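4.3 Naming what has no agreed name

We now come to the part of the material that gave us the most pleasure, and that we had planned to leave out. The elicitation sheets used in Zanemport were built around words we expected people to share: hammer, saw, pliers, bucket, ladder. Small fasteners were added as filler at the bottom of the second page. By the end of the first Saturday of interviews it was clear that the filler was where the variation lived, and Sebastian Anghel rewrote the sheet that same evening to give screws, nuts and the tools that turn them a page of their own.

The hammer page is quickly summarized. Speakers of every age and from both sides of the harbor give one word in English and one in Romanian, with no hesitation and hardly any side talk. The fastener page is a different world! Speakers pause, look at their hands, make a turning motion with the wrist, and then offer a word with some kind of frame around it: "my father said," "in the shop they call it," "the one with the six." We call these framed answers, following the practice in Section 2, and they are far more common on this page than anywhere else in the corpus of 3000 transcribed turns.

Three sources feed the framed answers. The first is the family. Speakers whose parents came to the Bumside district to work in the boatyard tend to keep the yard's word for a thing even when they have never set foot in the yard themselves. One woman in her thirties, a music teacher, gave the yard word for a lock washer and then could not say what a lock washer was for. She was sure of the word, though, and sure that her brother had it wrong.

The second source is the counter. Zanemport has one hardware store that everybody uses, Pîrvu, and the labels on its drawers turn up again and again in the interviews, including one spelling mistake that has been promoted to a pronunciation. Xóchitl Serrano, who transcribed the store recordings, noticed that customers often arrive with a family word, hear the drawer word from the clerk, and repeat it back in a slightly flattened voice before paying. We find this lovely, and we would like to see it studied properly with better microphones than ours. In our recordings the repeated word is often half covered by the drawer being shut.

The third source is the key itself. Here the six-sided recess is the star of the whole data set. English-speaking participants mostly begin with the tool and work back to the screw: an Allen key, and so an Allen screw, or a hex key, and so a hex screw. This second label causes real trouble, as the same speakers also say "hex" for a bolt with six sides on the outside of its head, and two people can talk happily for several minutes about different objects. Romanian-speaking participants mostly say imbus, with the stress moving around in ways we return to in Section 5. Bilingual speakers do both, and a few join them up. "Allen imbus" is attested from speakers who have never met one another, and Petrică Matei, who grew up in Bumside, insists it was perfectly normal in his school.

The type is shown in Figure 4.

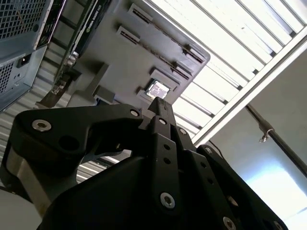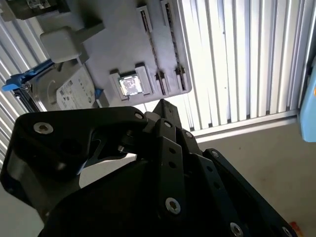 Figure 4. Silver screws with a hex socket, set in black parts. Common answers for the type: Allen screw, hex screw, imbus, socket screw.

What decides which name comes out first? Age does some of the work, but less than we guessed. Trade does more. Participants who had been paid to fix anything, even for one summer, gave an unframed answer on the fastener page much more readily, and they were also the quickest to correct the interviewer. The correction sequences are a treat. Marius Crăciun, interviewing a retired bicycle mechanic in the Meseck arcade, used "hex screw" and received a long and very generous lecture on why the term should be kept for outside heads only. The mechanic then used "hex screw" for the inside kind himself, twice, before the tape ended. We take this as a sign that the distinction is held as a rule of good conduct and only partly as a habit of speech, much like the prescriptive statements discussed in 3.2.

There is also a group of speakers with no name for the type at all, and their answers deserve more room than we can give them. They say "the furniture one," or they name the occasion of last use: a crib, a bed frame, a bookshelf carried up to the fourth floor. Alina Cârstea has proposed treating these as event names, parallel to the event names for weather in the fishing interviews, and a first pass through the May recordings supports her. The parallel breaks down with plurals. A storm can be "two Easters ago," but no speaker would accept "two cribs" for a pair of screws, and several laughed out loud when we tried it on them.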